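Sunday, August 30, 2026
Notebook, Plelgate room, round table

Cloth day. Got in late, bench already busy so took the big white table instead. Better anyway, more room to spread out.

Pile out of the Mahmoudi box, washed once, not ironed:
yellow (the thin one, slippery)
dark one
blue one
Didn't label corners. Should have. Keep losing track of which side is the hemmed side on the yellow.

Folding from a heap

Start rule as before: drop, no arranging, go from wherever it lands. Dark one went down flat enough to leave alone, used it as a backing so the yellow shows up. Yellow dropped on top and bunched. Find a corner first, pull that out, then look for the next one along the edge. Do NOT grab the middle of a ridge, it just makes a second heap.

Near left corner is the easy one when there is one. Front flap sags toward the table and hides the other.

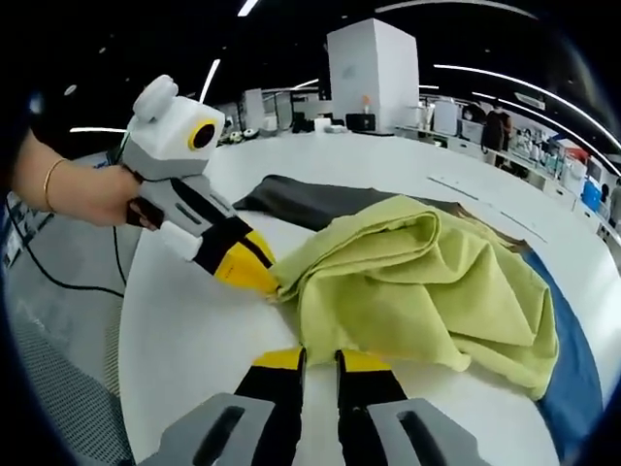

Two-handed lift and stretch

Same cloth. One end each, lift clear, pull till the long edge goes straight, lay it down away from you. Sounds simple. Trouble is the end you've got is hardly ever a real corner, mostly a pinch of edge with a twist in it, and the twist doesn't come out by pulling harder. Pull less, let it hang, then take the free side.

Limit 40 seconds per lift, then drop and start over. Went over a couple times becuase I wanted to see it finish. Marked those with an x on the sheet, don't use them.

Wide side droops and drags on whatever is underneath. With the dark one under there it snags and brings that along too. Moved it back, then it crept forward again. Tape? Or just take it off the table for this part.

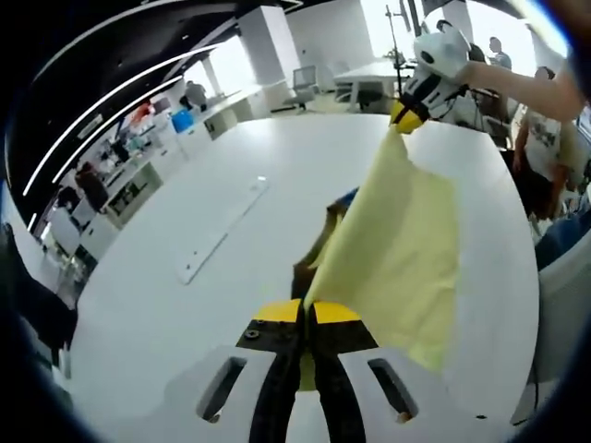 Hem side stretches less than the cut side, so if you pull even you get a curve. Let the cut side go a bit slack. Noted the same thing in March on the Plimow towels and then forgot it, so writing it in caps: SLACK ON THE CUT SIDE.

Blue keeps ending up under everything. Fold it and put it on the shelf if it isn't its turn.

Left to do
- 14 more drops on yellow, then swap to dark
- blue last, it holds a crease so probaly the quickest
- lay a ruler along the finished fold, anything off by more than 3 cm gets redone
- ask Muvix if the 50 cm squares come in cotton, the slippery stuff is slow going
- thread marks on the corners, one color per corner, BEFORE the next session
- put the table back where it was

Sheet is in the blue folder, second tab. My writing gets bad toward the bottom, ask me if a number looks wrong.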